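Ernbridge Planned Support Account

A day-to-day account for people who receive disability support payments, and for the family member or friend who helps them look after their money.

Last updated October 2025

Overview

The Ernbridge Planned Support Account keeps support money apart from everyday spending. The account holder owns the account and the money in it. A helper can be added with view-only access, or with access to pay bills from a list the account holder has agreed to. The helper can't withdraw cash, close the account or change the address on it.

Every account comes with two sub-accounts, Living and Set Aside. Payments come into Living first. You choose how much moves across to Set Aside and on which day. Most people set this up at the branch when they open the account, but it can be changed later by phone or online.

Who can open one

You can apply if you are 16 or older and receive a disability pension, allowance or funded support plan. If you have a guardian or a financial administrator, they will need to sign the application with you and bring the order that appoints them. We keep a copy and hand back the original the same day.

You don't need to have banked with Ernbridge before.

Account features

No monthly fee
No minimum balance
Debit card with a daily limit you set yourself, up to $200
Up to 2 helpers per account
Large-print or plain-language statements at no charge
Text alert when the Living balance drops below $30
6 free transfers a month out of Set Aside

After the sixth transfer in a month, money can still be moved out of Set Aside at a branch. There is no charge, but you will need photo ID.

Using the account at home

Many account holders live with family or in shared housing and use the account for rent, board, groceries, bedding, clothing and small repairs. Regular payments to a landlord or housing provider can be set up from Living. If your rent is reviewed in January, call us once you have the new figure and we will update the payment while you are on the line.

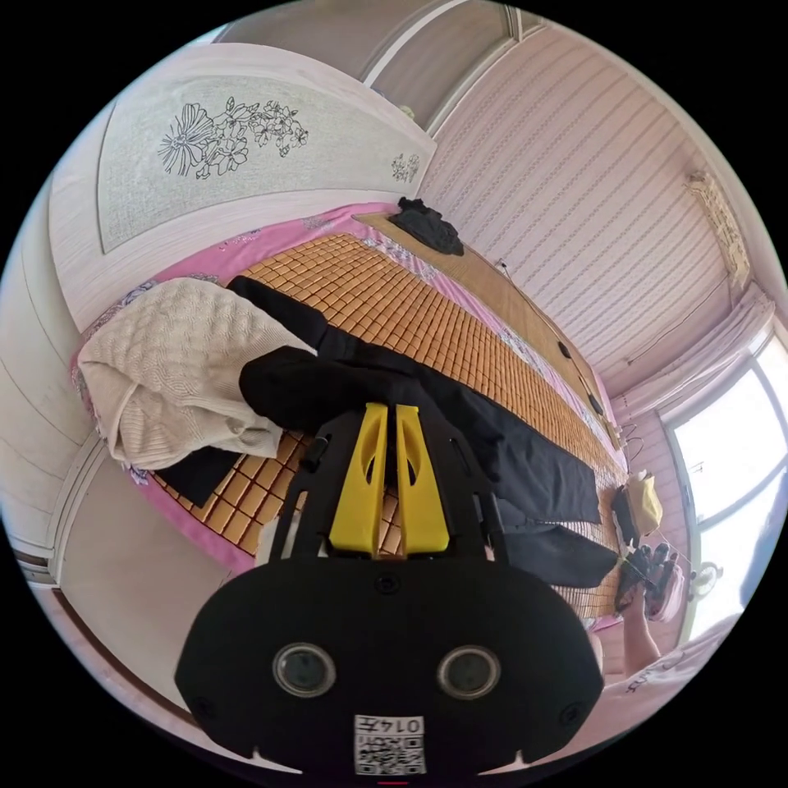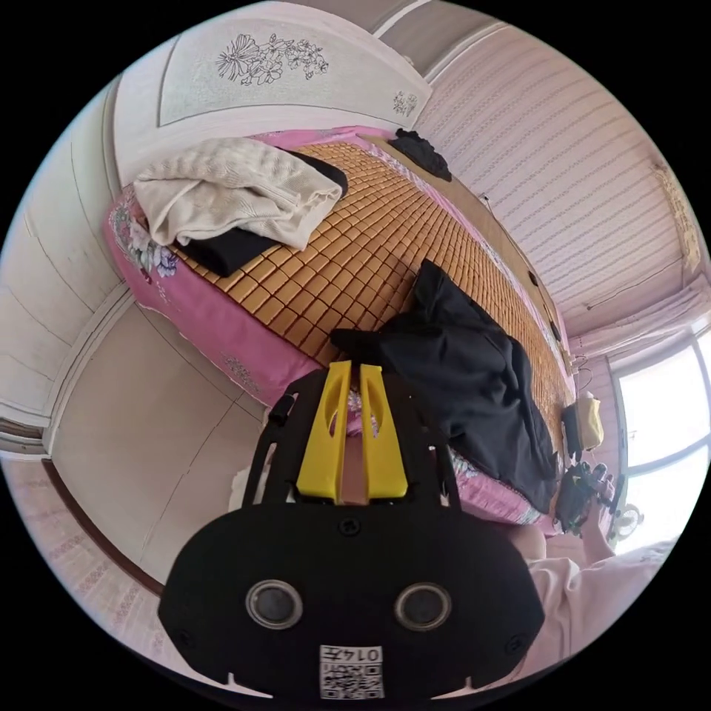
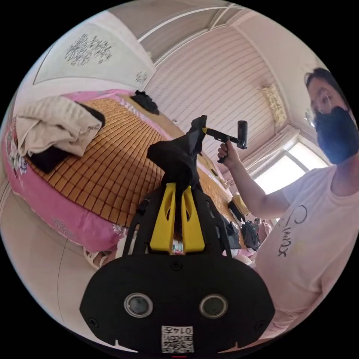
Keeping receipts

Some support plans ask for proof of what was bought. The Briem receipt folder is included with the account and can be reached from the main menu once you log in. Take a photo of the receipt, choose the purchase it belongs to, and save. Receipts stay in the folder until you delete them, and can be printed as one list for a plan manager.

If you would sooner use paper, ask for the Briem envelope pack. It has one envelope for each month and a sheet on the front for writing down dates and amounts.

Will it affect my payments?

The account does not change how your savings are counted. Money in Living and Set Aside is treated the same as money in any other bank account in your name, and you may need to report the balance to the agency that pays you. Ernbridge can't give advice on income or asset tests. We can print a balance letter for you to take to your appointment.

This is not a trust. If you are looking at leaving money to a family member with a disability, ask for our Erkard Trust Services sheet and speak to a lawyer before signing anything.

How to apply

Visit the Bistatley branch or request an application by mail. Bring photo ID, your most recent payment letter, and the name and phone number of anyone you want to add as a helper. Helpers need to show their own ID before their access starts. They can do this on a different day.

For a longer appointment or an interpreter, ask for Thắng Thân, Accessible Banking, at the Bistatley branch.

Related products

Ernbridge Everyday Account
Ernbridge Youth Saver
Erkard Trust Services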